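2021-04-24

Padora bench, back half of the room. Long one today, so I'm writing it down while I still have tea left.

The plan was to get the white open-top cabinet lined and sorted so we can stop stacking things on the end of the bench. I've been putting this off since September (I know, I know) and the pile had reached the point where I moved it every morning just to have somewhere to set my notebook down. So! Gloves on, radio on, off we go.

First job was emptying it. Most of what came out was cable offcuts, packing paper and the lids of boxes that we threw away ages ago. I kept the paper, tossed the lids, and put the good cables in the Zornura tub under the window. If you're looking for the long extension lead, it's in there too, at the bottom, sorry.

Then a wipe down. The corners inside were filthy and I ended up wrapping a rag around a ruler to get into them. The side panels came up nicely with plain soapy water. I did try the orange cleaner on a small patch first and it left a smear that took longer to get off than the dirt did, so please don't use it on the cabinet. It's fine on the bench top.

Lining was the part I'd been looking forward to. I had the beige-pink fabric left over from the Oyelaran covers, which is soft and has a bit of weight to it, and I thought it would be kinder to screens than bare panel. I cut it 75 cm long and then found out I can't measure, because I'd forgotten to allow for the drop at the front. Cut a second piece with plenty extra. The short one has gone in the rag drawer and I'm not going to think about it any more.

I went back and forth on whether to tack the fabric down. Staples would look neat, but then we can't wash it, and the way this place collects dust we're going to want to wash it. Double-sided tape I don't trust. For now it's just laid in with the front edge hanging over, and if it creeps around too much I'll sew a hem and run a dowel through it. I pulled it flat a few times and it went straight back to being rumpled, so I gave up and moved on to the tablet.

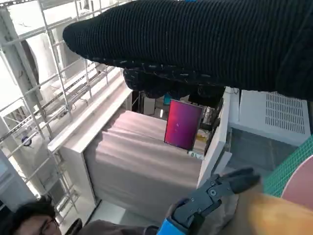
Tablet standing up at the back of the fabric, screen on. Dotted glove, black sleeve.

I like it at the back. It leaves the front clear for setting things down, and I can read a parts list from my stool without picking the thing up with mucky hands. It does have a lean to the right, so I want some sort of stop behind it before we rely on it. A strip of wood with a groove would do. I have an offcut from the Dotemance frames that might be the right thickness, will check it against the tablet with the calipers and not by eye this time.

A note on gloves, as we're nearly out. The ones with the little white grip dots are much the best for smooth things like glass and painted panel, and they're the ones everybody takes first. They're hopeless on a touch screen, though - you end up pulling one off with your teeth, which after a morning of cleaning I don't recommend. I've ordered 4 more pairs on the usual account, order number 1269. When they come, could we keep one pair clean, just for handling screens? I'll put a peg up for it.

While I was at that end I also had a look at the metal rack. The cables draped over the crossbars are driving me a bit nuts and I'd like to get them clipped to the uprights, seeing as there are holes all the way along begging to be used. Didn't start on it. It needs two people and somebody who knows which cable goes where, and that's definitely not me.

Still to do:
Groove strip for the tablet
Hem on the fabric if it keeps sliding
Peg for the clean gloves
Clips for the rack cables, 7 to start with
Find the other caliper (the one with the good battery)

Please don't put mugs in the cabinet! I can see it coming, it's exactly mug height, and that fabric will show every drip. Mugs live on the windowsill.

Swept up before I left. The bag of paper is by the door if anybody has something to ship.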